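Search this site
Type and hit enter
Go

Bring back the paper bus schedule

by Dolores Marchetti

Missed the bus again in April. 2 minutes. The app said 15, then 3, then nothing, then the bus was a block away with its back to me. Fine. My own fault for trusting it, says my son.

But I used to know when that bus came. Everybody on my street did. There was a folded paper thing on the fridge, Route 9 on one side and the Saturday times on the other, and you looked at it once a month maybe. It lived in your head after that. Now the city wants us on Valtov, which needs an update, and a password, and my location.

I asked at the counter for a printed one. They don't print them anymore. Too expensive, supposedly. How much can 1,000 sheets of paper cost? Less than the new logo, I would bet.
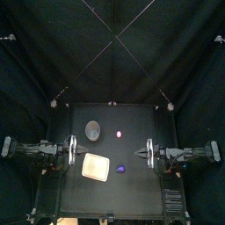
And the people who say just use your phone – have they stood at that stop in January? Gloves off, screen dim, battery at nothing. My neighbor doesnt own a smartphone and doesn't want one. She's 81. She rides more than any of them do.

A schedule is a promise. Ten past seven, printed, posted, there for anyone to complain about when it's not kept. A little dot crawling on a map promises nothing. Late compared to what? You can't even be mad properly.

Keep the app, I don't care. But put the times back on the pole. Behind plastic, big numbers. And a stack of the folded ones at the libary.

I'd take two. One for the fridge.

Recent posts
Who decided soup needs a lid that small
Fleltura closes its downtown store
Letters: parking on Prurnidura Street
The trouble with self checkout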